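# Chapter 4: Cables, Clutter and the First Month of Club

I used to start this chapter with motors. Then I ran the robotics club at Mugo for a second year and realised that the thing eating our afternoons wasn't motors at all - it was cables. Cables that snagged, cables that were too short, cables somebody had plugged in the wrong way round at five to four and sworn they hadn't (you know who you are, Salim Kioko!). So we're going to do wiring first, and motors can wait until Chapter 5.

You'll need your notebook from the last chapter and the joint table you drew in it. If yours is anything like mine it has tea on it. Fine.

Let me tell you how our October went. There were 22 of us squeezed in after lessons, split into teams, and each team had to get one arm to pick up a foam block and put it down in a tray. Mwanahawa Owino's team had the best code by miles. They also came last in the first round, and the reason was a lead that pulled tight whenever the wrist turned past a certain point. The code was fine. The arm would swing over, the lead would tug, and the gripper would let go of the block halfway there. They spent two whole sessions hunting for a bug in the program before Troels Bundgaard wandered past and asked why that red wire looked so straight.
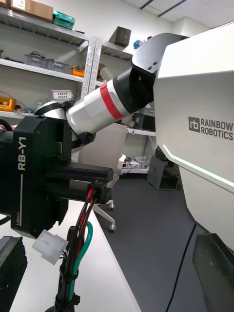

So that's our first big idea, and I'd like you to write it down: a wire on a moving joint has to be long enough for the worst position, and the worst position is hardly ever the one the arm is resting in. When you measure, move the joint by hand (power off, please) all the way to one end and then all the way to the other. Measure at both. Use the longer number and add a bit.

How big a bit? Godfrey Wanyama and I argued about this for most of a term. He likes a neat, tight run. I like slack, and I've had slack catch on a table corner and rip a plug clean out, so he does have a point. We settled on a loop you can get two fingers through, tied on both sides of the joint and left free over the joint itself.

The second idea is labels. Label both ends! Kyung-tae Ok wrote his on masking tape in pencil, and by half term they'd all rubbed off.

### Before you read on

Pick any joint from your table and sketch it twice, once at each end of its travel. Draw the wire in both. Where is it tightest? Where could it catch? Keep the sketches, as we'll be using them in section 4.1 to work out lengths properly.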